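Cuaderno de taller, octubre
Ensayos de encolado, serie Makbridge

9:10. Retomo los encolados donde los dejé. Quedan por romper las probetas de haya con cola de huesos y las de pino con la misma cola, más las de control con acetato de polivinilo. La prensa de palanca está recalibrada con las pesas patrón; la lectura en vacío vuelve a cero sin tocar el tornillo. Tsehay Dinsa dejó anotado en la tapa de la caja que las probetas de haya estaban acondicionadas. Doy el dato por bueno, aunque falta la lectura del higrómetro en su nota. Pedírsela.

Preparación de la cola. Perlas de la bolsa abierta de Larkomach, remojadas en agua fría desde la tarde anterior. Proporción en peso, una parte de cola por dos de agua. Baño maría a 60 °C, sin pasar de 65. La anterior tanda se fue a 74 por un descuido con el termostato y la descarté entera; el olor ya avisaba, y al enfriar una gota sobre el vidrio el gel quedaba flojo. La de ahora gelifica bien y cae del pincel en hilo continuo, sin cortes.

Superficies. Las caras de haya, cepilladas a mano y sin lijar. Las de pino, la mitad cepilladas y la otra mitad pasadas con grano 120, para ver si el lijado penaliza tanto como dice la hoja que circula por el taller. Quité el polvo con brocha seca. No he usado aire comprimido porque el compresor sigue echando algo de aceite por la línea del fondo (pendiente cambiar el filtro, va para largo).

Apriete. Tornillos en G con tacos, dos por probeta. No hay forma de medir la presión real con estos tornillos, así que aprieto hasta que rebosa una línea fina por ambos lados y paro. Criterio pobre pero repetible si lo hace la misma mano. Las que apretó Tegan Tawhiri van marcadas con lápiz rojo para separarlas en la hoja.

10:45. Roturas de haya. Área encolada nominal 417 mm² en todas, comprobada con calibre en cada una después de romper.

Haya, cola de huesos, probeta A: 3,074 N. Rotura mixta, con fibra arrancada en algo más de la mitad de la cara.
Haya, cola de huesos, probeta B: 2,622 N. Rotura casi toda por la línea de cola. Película gruesa y brillante en una esquina.
Haya, cola de huesos, probeta C: anulada. Se giró en la mordaza antes de cargar.

Ojo con la notación: la coma de arriba es separador de millares, tal como la imprime el indicador. Si alguien pasa esto a la hoja de cálculo en configuración española lo leerá como tres newtons y pico. Ya pasó con la serie anterior.

La diferencia entre A y B la atribuyo al tiempo abierto. B fue la última en cerrarse y la cola debía de estar ya medio gelificada en el borde. La película gruesa en la esquina encaja con eso. Para la próxima, calentar las piezas antes de encolar, con la pistola a baja temperatura o encima del radiador, y no encolar más de 3 piezas por tanda. En invierno el banco junto a la puerta no sirve para cola caliente.

Sobre el área: Tegan propone medir solo la zona mojada por la cola y no la nominal. En contra: con la cola de huesos el límite es difuso y cada uno lo traza donde quiere. Seguimos con la nominal y se anota el aspecto de la cara aparte.

11:50. Pino. Todas las cepilladas han roto por madera, a cargas bajas y con la línea de cola intacta. No dicen nada de la cola, solo del pino. Las lijadas, igual salvo una, que abrió por la junta. Con este resultado el pino no discrimina y lo saco del plan. Si se quiere comparar el acabado de la superficie hay que hacerlo en haya o en arce.

Controles de acetato: no los rompo hoy. El bote de Iordache tenía la tapa mal cerrada y la cola hacía grumos en la boca. Encolé con ella antes de verlo. Las probetas quedan guardadas, pero no las considero válidas hasta repetir un par con bote nuevo y comparar.

12:30. Limpieza de mordazas. Los restos de cola de huesos salen con trapo húmedo y agua templada. Secar enseguida y pasar aceite fino, que la mordaza inferior ya tiene óxido en el estriado. El pasador derecho tiene holgura. Afecta a la alineación y puede explicar el giro de la C. Tornear uno nuevo en acero plata, ajuste deslizante, sin prisa pero antes de la serie de arce.

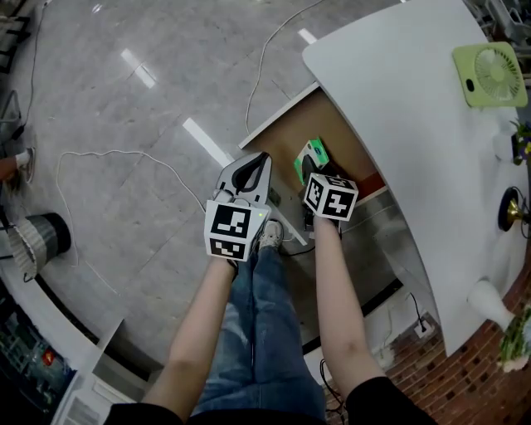
15:20. Prueba de reversibilidad con una de las mitades de pino que no rompí. Compresa de agua caliente sobre la junta, cubierta con film, y espátula fina por el canto cada cinco minutos. Abrió al cuarto intento sin arrancar fibra. El mismo procedimiento con una gota de alcohol en la línea, sobre otra mitad: la cola cristaliza y salta en seco, más rápido, pero deja el canto blanquecino. En un mueble barnizado con goma laca no se puede usar el alcohol, claro. Para el encargo Clesent, que lleva goma laca en todas las caras vistas, queda descartado y vamos con agua y paciencia.

Añadir urea a la cola alarga el tiempo abierto y lo he visto recomendado para chapas grandes. No tengo datos propios de cuánto pierde en resistencia. Propongo una serie corta con haya, misma geometría, con un 5 % y un 10 % de urea sobre peso de cola seca, y un blanco de la misma tanda. Sin blanco no vale la pena.

16:40. Guardada la cola sobrante en la nevera, tarro con etiqueta. Un recalentado como mucho y luego se tira.

Pendiente:
Lectura del higrómetro (Tsehay).
Pasador derecho de la mordaza.
Bote nuevo de acetato y repetir controles.
Cortar haya para la serie con urea, fibra recta, descartar tablas con repelo.
Filtro del compresor.
Corregir los millares en la hoja de la serie anterior.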